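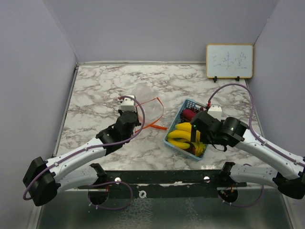 Last changed: 1/9/18

Skivlow Two-Arm Kit: README for the Trindard review set

Status: usable, with complaints. Read the limits section before you build anything on this.

What you are getting

This folder goes with our review of the Skivlow, a two-arm tabletop kit sold by Istinska. It holds 287 recordings of one job, which is getting fruit out of a basket and into a plastic bag. We ran the job because it is the one the sales sheet leads with. Istinska did not pay for the review. They did lend us the kit, and they would like it back.

The sheet promises "store-ready bagging on day one." We have no idea which store they mean. On day one we were still tightening screws.

What is in the folder

runs/ has one subfolder per recording, with video from the fixed camera and a log of joint positions for both arms
labels.csv gives the result of each run as entered by the person at the controls
notes.txt is our running log, typos left in
mai/ holds settings files for Mai, the control software that comes with the kit

Start with notes.txt. It explains more than the labels do.

The job

A run starts with the fruit in a light-blue plastic basket and a clear bag with orange-red edging and handle lying on the marble-patterned top. The fruit is mixed: bananas, grapes and some rounder pieces. One arm is meant to deal with the bag while the other picks. A run counts as done when one piece of fruit is in the bag and both grippers have let go. Istinska's own demo counts a run as done when the fruit passes the mouth of the bag, and we think that is too generous. If you want their number you will have to relabel.

How the runs were made

All runs were driven by hand through Mai. The kit is advertised as able to learn a task from 15 examples. We tried that, once with 15 and again with more, and left the results out of the main set. They are in mai/trials for anyone curious. The arms moved smoothly toward the basket and then did very little worth saving.

Both arms stay mounted on the front rail for the whole set. We did not test other mounting positions, although the manual shows several.

Things we liked

The arms repeat a motion well. Setup took over 10 hours, which is long, but it stayed set up. Log files are plain text and open in anything.

Things we did not

The bag. Clear film is hard on the operator, who has to guess which wrinkle is an edge, and the kit gives no help. Most of the lost time in this set is one gripper pinching at plastic. The orange-red handle is easier to find on video, and we suspect the demo bag was picked for that reason. A store's own bags may not be so kind.

The cables. They run along the outside of the white links, tied down at intervals, with big loops up at the wrists. The sales sheet calls this "tidy routing." We would call it something to check before every session.

The manual. It is 2 versions behind Mai. Menu names do not match, and the page on resetting a stopped arm tells you to press a button that is no longer there.

Grapes. The sheet says the gripper handles "soft produce." Our labels record where the fruit went and say nothing about the shape it was in when it got there. Please do not cite this set as proof that the kit is gentle.

Limits

One table, one basket, one style of bag. Same gray-lavender walls throughout. A model trained on this set may learn our walls as readily as it learns bananas.

The fixed camera loses sight of fruit when a gripper is over the basket. The joint log keeps going, so you can tell where the arm was, but you cannot always tell what it had hold of. Labels for those runs are the operator's word.

We have not compared the Skivlow with any other kit, and nothing in this folder will tell you whether it is worth the price.

Use

Free for research and for checking our work. If you republish, keep this file with the data and name Trindard as the source. Istinska has asked for the phrase "store-ready" to be kept in any summary. We have kept it, in quotation marks.

Known problems

The January settings files will not load in older copies of Mai. Some logs start a moment before the video does. A few result labels are blank, and we left them blank.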